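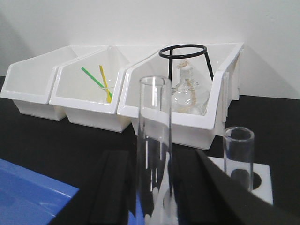
写真提供：Zastmont

防火設備概論 第2回 配布資料
湿式スプリンクラー設備のヘッドと放水量

1. 感熱体の種類
閉鎖型ヘッドの感熱体には、可溶片式とグラスバルブ式がある。グラスバルブ式では、封入液の膨張によりバルブが破壊され、弁体が脱落して放水に至る。標示温度は設置場所の最高周囲温度に応じて選定する。厨房やボイラー室では、同じ階の居室と別の標示温度になることが多い。

2. 放水量の計算
ヘッド1個の放水量Qは次式で求める。
Q = K√(10P)
Q：放水量（L/min）
P：放水圧力（MPa）
K：ヘッド固有の流量定数
放水圧力を2倍にしても、放水量は√2倍にとどまる。末端ヘッドの圧力を先に定め、配管の摩擦損失を加算しながらポンプ側へさかのぼる。

計算例
K = 87、P = 0.1 MPa のとき、Q = 87 L/min。
同時に26個が開放した場合、各ヘッドの圧力を一律とみなせば合計2,262 L/min となる。実際にはポンプに近いヘッドほど圧力が高く、合計はこれを上回る。

3. 感度
感度の指標にはRTI（応答時間指数）を用いる。値が小さいほど作動が早い。天井面からの離隔が大きいと熱気流に触れにくく、作動が遅れる。取付位置の規定は次回扱う。

課題
K = 60 のヘッドについて、P = 0.1、0.2、0.4 MPa の放水量を求め、グラフに示すこと。単位の記載がないものは減点する。

参考：Igor Vaněk 講義ノート 第2章
2020年3月11日改訂（2月配布分の式の誤記を訂正）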